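4.2 What changed at the packing tables

The arms came to the Brusness site in February, two to a line, and we stayed with the returns and repacking crew for the 90 shifts that followed. Before that, every mixed carton was opened and sorted by hand. A carton might hold sauces, snacks, toys and hardware all at once, and the sorter had to pick up each item, look it over and send it to the right bin. People were fast at this. They were also sore by the end of the shift, and most of the wrist complaints in the site's log came from these tables.

We had expected the main effect to be on speed. The more interesting change, and the one we are most excited to report, was in who decided what. Under the old setup a lead at Eltness, the parent site, wrote the sorting rules and sent them down. Once the arms were running, the sorters themselves began setting the order in which items were handled, simply through knowing which shapes gave the hand trouble. Soft bags and anything that rolled went to people at first. Boxes and firm items went to the arm. Within five weeks the crew had rewritten the rule sheet twice, and Eltness had adopted the second version -- a lovely result for a group that had never before been asked to write one.

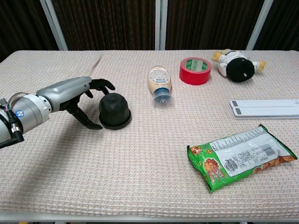
Figure 7. Mixed household items on a cloth-covered table, with the hand at a black dome-shaped piece.

Did the sorters feel that their skill had been taken over by the machine? Most told us that their skill had moved: they handled fewer items and spent more of the shift judging odd ones, fixing bad grasps and teaching new shapes.

Teaching deserves its own paragraph. Of the 2,825 grasps the crew marked for review, many were settled at the table in a minute or two, with one sorter guiding the hand and another watching the item. Indrek Kivi, a sorter on the early shift, described it to us as "like showing a cousin how to hold a kitten." New staff learned in much the same way, and several said they understood the products better for having had to explain them.

Some things got harder. Talk across the table dropped, partly from the noise and partly from the wider spacing, and in our 49 interviews this was the complaint we heard most. Breaks also became less flexible, as each arm needed a trained person within reach. The crew's answer was a floating role, passed along every two hours, which the Charbonneau site has now copied. Asen, with its smaller crew, tried the same plan and dropped it. We return to that case in Section 4.3.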